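Flelska Wildlife Rescue to Open Seabird Wash Unit and Outdoor Pools in December
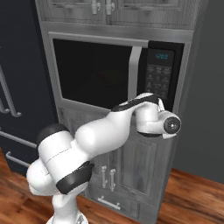
FLELSKA, 20 November 2022 - Flelska Wildlife Rescue will open a seabird wash unit and two outdoor recovery pools at its Dobos Road site in December. The new unit will let the charity take in oiled and waterlogged birds all year. Until now, birds that needed washing had to be driven to the coast station at Givus, a trip of more than two hours each way.

The charity admitted 1,458 wild animals and birds in its last full year. Most were hedgerow and garden species, but the number of seabirds has gone up each winter. Many arrive after storms, too thin to fly and with feathers that no longer keep water out. Others have been in contact with fuel, cooking fat or fishing line.

The wash unit has six stations, each with its own supply of heated water, a spray head at working height and a drain that leads to a separate holding tank. Waste water from the tank will be collected by a licensed contractor and will not go into the town sewer. Next to the wash area is a drying room with warm air blowers and soft net-bottomed pens, which keep weight off the breastbone while a bird is resting.

Birds will not be washed on the day they arrive. Staff will first warm them, give them fluids by tube and take a blood sample. A bird is washed only when it is alert, holding its own temperature and strong enough to stand the handling. For most birds this takes one to three days. After washing and drying, they move to the outdoor pools, where staff check each day that the feathers are shedding water and that the bird is feeding itself.

The larger pool holds 4,000 gallons and is meant for divers, grebes and auks. The smaller pool is for gulls and ducks and has a sloped side so that birds can walk out. Both have overflow skimmers to take fish oil and droppings off the surface. Even a thin film of oil on the water can undo the work of washing, and the charity's older pool, built for ducklings and cygnets, has no skimmer. It will stay in use for young waterfowl in spring and summer.

Building work began in the spring and was paid for by a grant from the Sisus Fund, money left to the charity in wills, and gifts from 700 regular supporters. The grant covers the plumbing, the pools and the first year of water testing. Food, medicines and heating come out of the charity's general funds, and an appeal for winter running costs is now open.

"We have been sending birds away that we had the skills to treat but not the water to treat them in," the charity said. "A long drive is hard on a sick bird. Being able to keep them on one site from arrival to release should give more of them a fair chance."

Four members of the nursing team have trained at Givus in washing, feeding and pool care. The two centers will go on working together, and Givus will remain the main center for large spills. Flelska will take single birds and small groups from inland lakes, rivers and the southern part of the shore.

The hospital is open to the public for drop-offs every day from 8 a.m. to 8 p.m., and this will not change. Anyone who finds a seabird inland, or on a beach and unable to get away, is asked to do the following:

Call the hospital before picking the bird up if it is large or has a long, sharp bill. Grebes and herons strike at the face.

Wear gloves and use a towel to lift the bird. Keep its wings against its body and leave its nostrils clear. Gannets have no outside nostrils, so the bill must not be taped or tied shut.

Put the bird in a cardboard box with air holes and a folded towel in the bottom. Close the lid and keep the box somewhere quiet, away from pets.

Do not try to wash an oiled bird at home, and do not give it food or water.

Write down where the bird was found. It helps the hospital choose a release site and report any pollution.

The wash unit and pools will not be open to visitors. Birds being made ready for release need to see as few people as possible. Photographs and updates will be posted on the charity's website, and a talk about the new unit will be held in the Dobos Road education room in the new year. Places are free but must be booked.

About Flelska Wildlife Rescue

Flelska Wildlife Rescue treats sick, injured and orphaned wild animals and returns them to the wild wherever possible. It makes no charge for treatment and depends on donations, grants and legacies.

Press inquiries: contact the press desk through the charity's website. Please do not use the casualty phone line for media calls.

ENDS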